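Rawan Shboul

Limescale on glassware, a short thread. Rivden tap water came in at 87 mg/L calcium in September, which is hard. 1/5

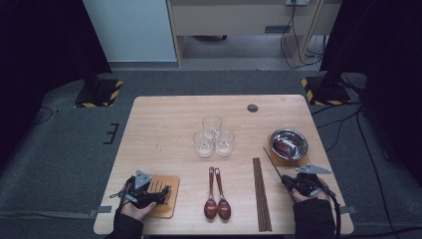 Drinking glasses and utensils on a light wood-grain table.

The white film is mostly calcium carbonate. Detergent won't shift it – acid will. 2/5

Mix 10 g citric acid into 1000 mL warm water. Soak, rinse, dry with a cloth. 3/5

If the haze stays after that, it's etching. The surface itself is damaged and no soak fixes it. 4/5

Lina Tarawneh asked about Closham. Softer supply, so I'd cut the acid by half and check the rinse aid setting first. 5/5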